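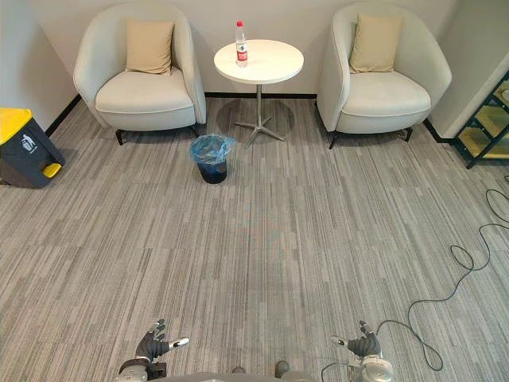

Call for participants: cleaners and office staff for a study on working with the Pumach robot

Prusell is looking for 11 people who clean offices, or who work in offices which are cleaned during the day, to take part in a paid study at our Fonseca site. We want to learn what changes in the work when a part of the floor tidying is done by a robot. We are especially interested in persons who have done this work for a long time and have strong opinions about it.

What the study is about

Prusell cleans offices, waiting areas and small lounges. Together with the company Ekusov, we are trying out Pumach, a robot with two arms and two hands. The tasks are the ordinary ones: a wastebasket which has fallen over, a bag which must come out of it, something left lying on the carpet, a chair which is not in its place.

In October a small group of our own cleaners worked beside the robot for the first time. They told us things that we had not thought of. One of them, Aníbal Torres, wrote on his form: "I do not mind that it is slow. I mind that I do not know if it will finish, so I stand and wait for it." After this comment we changed our questions. Before, we asked mostly if people felt safe. Now we ask also how much of their time goes to waiting, to looking, and to doing the same task again after the robot. 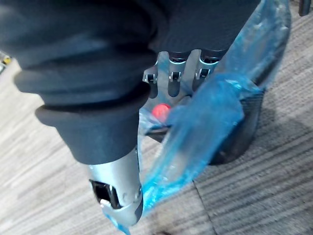
Bin bags are a good case for us. A cleaner changes a bag without thinking, and the hand knows by itself how much to pull. For the robot it is a long task with many small parts, and each part can go wrong in its own way. We would like to know from you at which moment you would prefer to step in, and at which moment you would rather leave it alone. Please do not try to be polite to the robot or to us. A short and angry answer is also useful.

What you will do

You come to two sessions of three hours each, on different days. In the first session you work in a room as you would do on a normal shift, with the robot in the same room. You will be shown how to stop it, and you will practise this before anything else begins. In the second session you and the robot share one task list, and you decide who does what. You may change your decision at any time, also in the middle of a task.

After each session there is a conversation with Madalena Brandão, who leads the study. She will ask you about tiredness, about your back and your hands, about noise, and about how it feels to be watched by colleagues while you work with a machine. You can have this conversation in English, Portuguese or Romanian. For Romanian, Ovidiu Ilie will be present to translate.

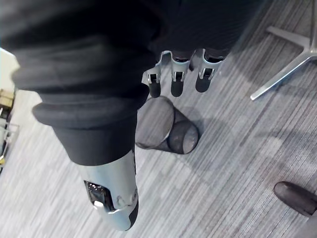

Cleaners from the October group also asked us to include the question of who bends down. Many of them have pain in the knees or in the lower back, and picking up from the floor is the part they would gladly give away. Others said that the bending is not their problem – their problem is the number of rooms on the list. If the robot takes the easy rooms, will the list for the person become longer? We cannot answer this question yet. It is written in the study plan as a point on which we must report, and the report will go to all participants at the same time as it goes to the management.

Who can take part

You are 18 or older.
You have worked as a cleaner, or you work at present in an office which is cleaned while you are there.
You can stand and walk for most of a session, with pauses. If you need a seat or more pauses, please write this to us and we will arrange it.
You have not been employed by Ekusov.

You do not need any experience with robots or computers. It is no disadvantage if you are against the use of robots in cleaning.

Clothes and shoes

Please wear what you wear normally at work. Shoes must be closed and flat. Long scarves, loose sleeves and hanging key cords must be taken off or put away when you are near the arms. Lockers are free to use. 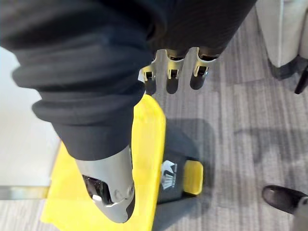
The same care applies for things on the floor. Everybody in the room walks with attention to cables and to tools which are lying on the carpet, and nobody picks something up from directly under the hand of the robot. If you want to take an object which the robot is working with, say "stop" loudly and wait until the operator confirms. The operator is always in the session with you. In most sessions it will be Manikandan Namboodiri.

Payment

You receive 185 euros after the second session, by bank transfer. If you decide to finish after the first session, you receive half of this amount, and you do not have to give a reason. Travel by bus or train is paid back when you bring the ticket. Prusell employees take part during paid hours and receive the amount in addition.

Recordings and your job

The robot records images while it works, so you may be visible in them. The images are used by Prusell and Ekusov for this study and for improving the robot. You may ask us to delete the parts where your face can be seen.

For Prusell employees: your supervisor is not told what you said in the conversations, and the speed of your work in the sessions is not used for any evaluation. This was agreed in writing with the staff representative, Stijn De Haan, and you may ask him for a copy before you sign up.

How to apply

Write a short message to Madalena Brandão through the contact form on this page, with the subject "Pumach study". Please tell us what kind of rooms you clean or work in, for how long you have done this, which language you prefer, and if mornings or evenings are better for you. You do not need to send a CV. Employees can also leave a note at the Fonseca reception.

Messages must reach us by Nov 24, 2023. Everyone who writes will get an answer, also when all places are taken.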